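4.2 Budgeting for the second arm

The proposal allotted 29 percent of hardware funds to the arm itself and, with the optimism common to proposals, 6 percent to everything the arm would touch, bump or be plugged into. We revised both figures before the first order went out. The quote from Haruna covered the arm, the gripper and a mounting plate. It did not cover cables of a usable length, spare fingers or shipping, all of which were listed on a separate page in smaller type.

Props were the cheapest line and took the most meetings. Iyamu and Mostyn argued for real vegetables on grounds of realism; Ogunleye, who would have had to buy them every week, argued for replicas. We settled on a mostly replica set for the steamer task, shown in Figure 6, and the grocery line fell accordingly.

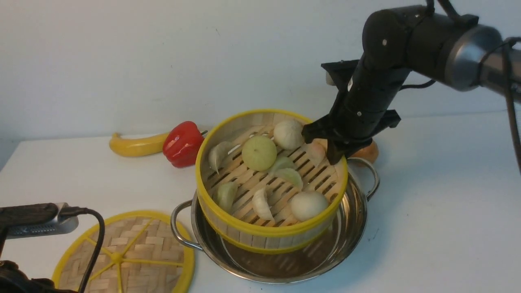 Figure 6. The steamer task: a bamboo basket on a steel pot, with the gripper at the right side of the basket.

Cookware was bought at retail for $372, including duplicates. We recommend duplicates. A replacement basket ordered in September from Rarkora matched the original in name only, and every grasp height near the rim had to be measured again. The labor cost of that week exceeded the price of the baskets by a margin we have chosen not to print.

Spare parts deserve their own line. Our plan assumed one set of gripper fingers per 100 hours of operation, a figure taken from the supplier's brochure and not from any event in our lab. Akanda's maintenance log suggests planning for twice as many sets. Edet, who signs the purchase orders, suggests planning for a different supplier, and a quote from Bedilent is under review. It too has a separate page in smaller type.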